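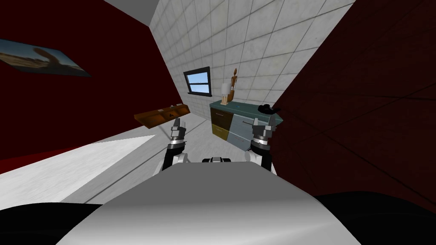

Do you need the real arms bolted together before you can start teaching them anything?

You can start weeks before that. All it takes is a decent model of the arms, a pretend room to put them in and a computer with a fan you don't mind listening to. I was 13 evenings into the pretend version before I'd cut a single bracket for the real one, and I'd do it in the same order again.

So, the build! For anyone new, I share bench space at Patrício with Graça Prata and Belmiro Nogueira, and the three of us are putting together a two-armed helper that can open drawers and pick up small stuff. We call it Gesto. Graça does the metal, Belmiro does the wiring (and redoes my wiring), and I get the simulator, which suits me fine because I can work on it at home in socks.

My job lately has been furniture. I wanted the simulated room to have things in it that are annoying to grab, so it got a lamp with a big round shade and one of those jointed wooden mannequins artists use. The mannequin is horrible in the best way. Skinny arms, skinny legs, and the first collision shape I gave it was basically a brick, so the fingers kept stopping in thin air next to it. I redid it limb by limb over a weekend and ate a lot of toast.

Finger opening was the other thing. I had the travel limit set too small in the config file and spent a whole night blaming the controller. Belmiro spotted it from across the bench in the time it took his coffee to cool. Thanks, Belmiro. 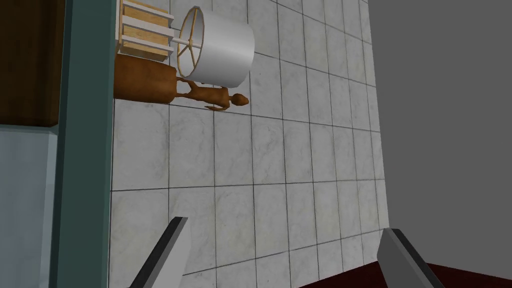
What's on the bench right now

The left wrist is together. The right one is waiting on 5 screws that Graça swears she ordered. We named the control code Clanix, and it's on build 211, most of which I would rather not discuss — though the last few have been pretty solid. I left it running drawer pulls overnight and came down to 608 tries in the log, which I still have to go through with a big pot of tea.

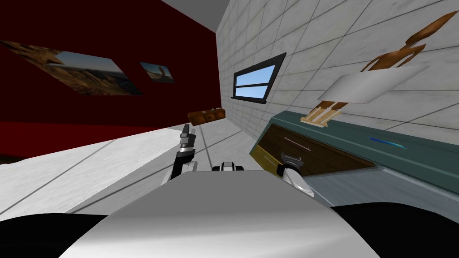

Patrício, December

Drawer day. I've got the right gripper down at the lower handle and I'm fiddling with how hard it squeezes before it starts to pull. Thin handles are mean! Too soft and the fingers slide along the bar, too firm and the whole arm gets the shivers. Graça thinks we should put rubber pads on the real fingers and be done with it, and she may well be right, so I've asked her to cut a pair. If you've used a pad material that holds up on thin metal bars, leave me a comment with the thickness.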